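The Letter From Tuhiwai

When Eyerusalem Lencho came down from the bus in Arkasville, the rain was already finished and the street smelled of wet dust. She had one bag and a key which she did not know what it opened. The key came in the letter of her aunt, together with a drawing of a house and the words "You will know."

She did not know. She stood for a while under the roof of the station and looked at the drawing. Her aunt had never been good with a pencil. The house had three windows, or maybe two windows and a door, and beside it was a tree that looked like a broom.

"Are you lost?" asked a man who was selling tickets.

"I think so," she said. "Do you know this house?"

He put on his glasses. His name was on his shirt, Bereket Habte, and when he saw her reading it he smiled, because a name like this was not common in Arkasville, and hers also was not.

"This is the house of the clock woman," he said. "On the Sarwood road. You walk 11 minutes if you are young, and 13 if you stop on the bridge. Everybody stops on the bridge."

She stopped on the bridge. The river was brown and fast, and a boy was throwing sticks in it from one side and running to the other side to see them come out. She watched until he had no more sticks. Then she was ashamed that she was only trying to arrive later, and she went on.

The tree was really like a broom. The key fitted the door, but it turned with difficulty, and inside the house she heard the clocks before she saw them. They were on the walls, on the stairs, on the kitchen table between the cups. Not two of them agreed. Her aunt had repaired clocks for the whole valley, and it seemed that many people had brought them and had never come back.

She opened the windows. She put her bag on a chair, and then she took it off again, as if the chair belonged to somebody who could come in. 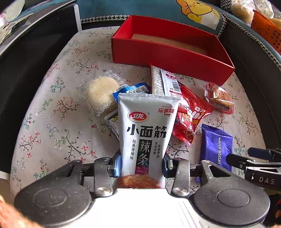
In the evening somebody knocked. It was an old man with a wool hat, although it was July. He said that he was Kári Bergmann from the next house, and that he came about his clock.

"I gave it to her in February," he said. "I am not in a hurry. But I saw the light."

"I don't know how to repair clocks," said Eyerusalem. "I am sorry. I work in an office, in Dimow."

"You don't need to repair it. I only want to hear if it goes."

So they searched together. He walked slowly through the rooms with his head to one side, the way a person listens for a child at night. On the second step of the stairs he stopped. It was a small brown clock with a crack in the glass, and it was going. A paper was tied to it with a thread. On the paper her aunt had written: "Kári. Nothing was wrong with it. He wants company. Keep it some weeks more."

Eyerusalem read it first. She could have put it in her pocket, and for one moment she wanted to. Then she gave it to him.

He read it for a long time, longer than there were words.

"She told me it was the spring," he said at last. "Every time I came, she told me it was the spring. And she made coffee, and I sat there." He showed the chair where the bag had been.

The clocks began to strike, first one in the kitchen, then others upstairs, some nine and some four, and one which did not want to stop. They waited until it was quiet enough to speak.

"I can make coffee," said Eyerusalem. "I don't know where she kept it."

"Behind the big blue clock," said Kári Bergmann, and he took off his hat and sat down.

She found it there, in a tin without a label. While the water was heating she tied the paper again on the small clock, and she put it back on the second step.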